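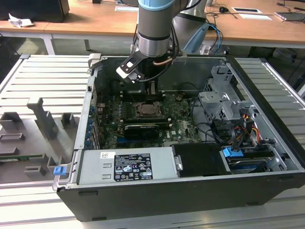

The disassembly cell at Venholm, with a desktop tower on the slatted platform and the side panel off.

Skellen open day, November 2018

Skevton opened its Venholm workshop to visitors for the second time, the first having been in April. The subject was the removal of reusable parts from office computers. Each run was limited to one machine, laid on its side, with the arm working from above. Questions were taken between runs. The Skellen log stood at 1,282 recorded attempts on the morning of the visit, all of them on desktop towers.

The Jakubowski fixture, to the left of the computer, is 3D-printed and is fastened down before each session. Its position is taught once and then stored.

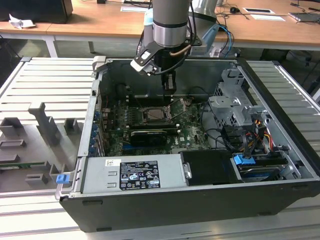 Gripper over the board of a Dell machine. The retention lever at the CPU socket is raised.

Most of the questions concerned the processor socket. The approach is made in two stages – a fast move to a point above the board, then a slow descent at a fixed angle.
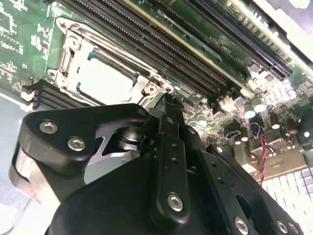
The slow stage is limited to 3 mm per second. Visitors who found this dull were directed to the screen in the next room, where an earlier run was played back at higher speed. Memory modules and drives are handled by separate routines, and neither was covered in the talk.

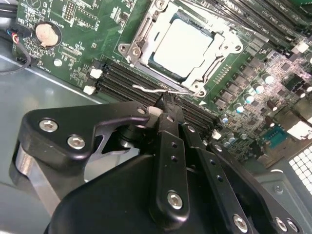 Fingertips just below the socket, processor in place. The thin bent wire is the retention lever.

The handout gives joint limits, cable routing and the settings for the slow descent. Printed copies were limited to 400, and the remainder can be collected from the Venholm front desk.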